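Friday, late

Home from the ground with wet socks and no voice, and I've put the kettle on twice now because I forgot to pour it the first time. I want to get the match down while it's still rattling about in my head, even though I ought to be in bed and the alarm is set for a quarter to six.

We lost, of course, 3-1 to Mottram, and the awful thing is that I enjoyed nearly all of it. There were 1,012 through the gate, which they read out over the loudspeaker just after half-time, and for a cold night in July with drizzle coming in sideways I thought that was a grand effort. The pie queue went right back past the turnstiles. I gave up and had chips.

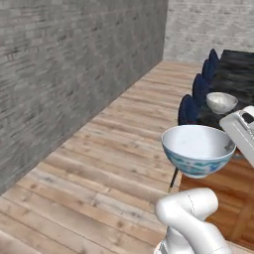

Clemlow

I suppose I should start with the team, which was the same eleven that drew at Mokau a fortnight ago. I'd hoped we might see the young left back from the start, as he was so lively when he came on up there, but the gaffer kept faith with the old back four and you can't really blame him after a clean sheet. We kicked towards the creek end, into the wind, and for the first quarter of an hour I don't believe we got the ball out of our own half except by accident.

Then we scored! On 17 minutes, from a corner that I'm fairly sure was meant for the near post and sailed over everybody, and our big centre half came round the back and sort of shinned it in. The whole shed went up. I hugged a man I've only ever nodded to, and he seemed pleased enough. For a little while after that we looked like a proper side, passing it about on the ground with the colour back in our cheeks, and I let myself start doing sums about the ladder, which I should know by now never to do before the final whistle.
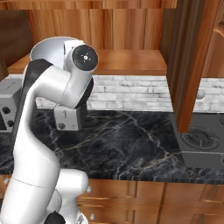 Second half

Mottram made two changes at the break and went to three at the back, and I could see what they were up to straight away, though I couldn't have told you how to stop it. Their wing backs pushed on and ours got dragged in. The equaliser was a lovely goal, I'll give them that, a low cross and a neat finish. The second was a penalty and I've argued with myself about it all the way home on the bus — I think he got a bit of the ball, and I think he also got a good deal of the man. By the third our lot were running on empty and I was mostly watching the clock.
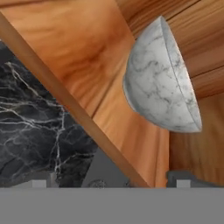
What bothers me is how narrow we get once we're ahead. We did it at Dodov in the opening round too, everybody tucking in to protect the middle and leaving the touchlines wide open for whoever fancies them. With the rain our centre circle was all thin wandering lines by the end, like the grey veins over that white marble bowl, and the wings on our attacking side had hardly a stud mark on them. I said as much to the fellow with the flask beside me and he reckoned it was fitness more than tactics, and perhaps he's right, they do all have jobs to go to.

Anyway, I put my change in the junior team's bucket on the way out and bought a raffle ticket, number 50, for a meat tray I have nowhere to put. Away next week, a long drive, and I've already said yes to a seat in somebody's car. I must remember the thick socks, and to ring the club about my scarf, which I think I left on the rail by the dugout.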